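About Forgate

Forgate sorts and packs small replacement parts for repair shops. Fikri Hidayat and Puspita Mandagi started the business in a rented unit on Arsenault Road with one bench and a set of shelves. We now keep 275 part numbers and ship orders of up to 30 cartons.

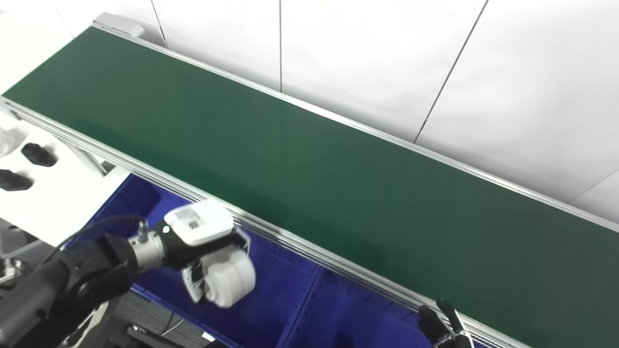 WHAT WE DO

Parts come to us mixed. We sort them on a green belt and put them into blue bins, then check each bin against the order sheet. 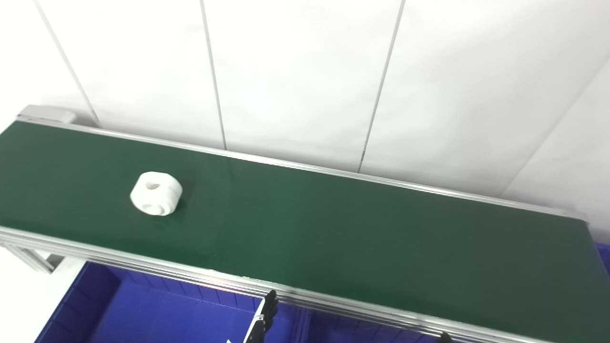 Small orders make up most of our work, and we have no minimum. A shop can buy a full carton or one piece. A chunky white block with a round hole near the top gets the same line on the packing slip as anything else on the belt. Orders in by 2 on a weekday go out that afternoon.

Feet and mounts are kept apart from wheels once they have been checked. The two are billed under separate codes. 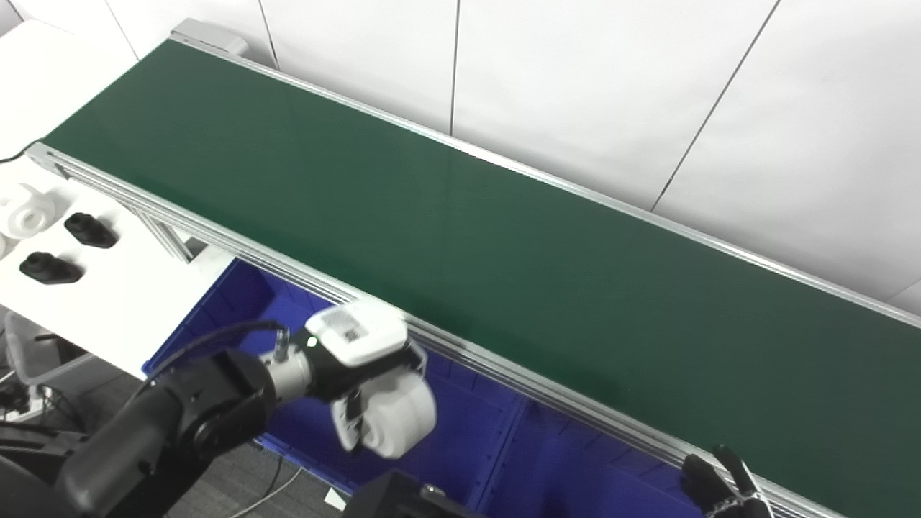 VISITING US

The pickup counter is open every Tuesday. Please bring your order number. Parking is behind the building, next to Darkeletti Tile.
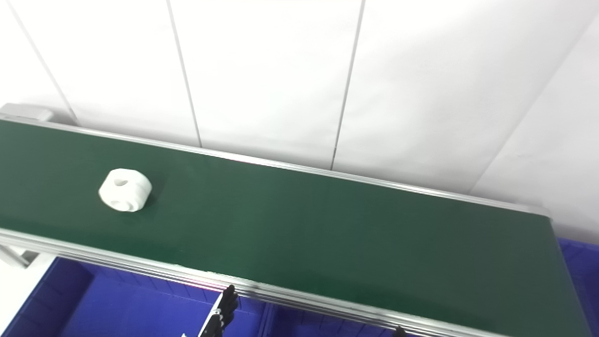 Houshang Mirzaei
Shop Manager

I handle returns and questions about part numbers. If you don't know the number, send me the width and the hole size and I will look it up.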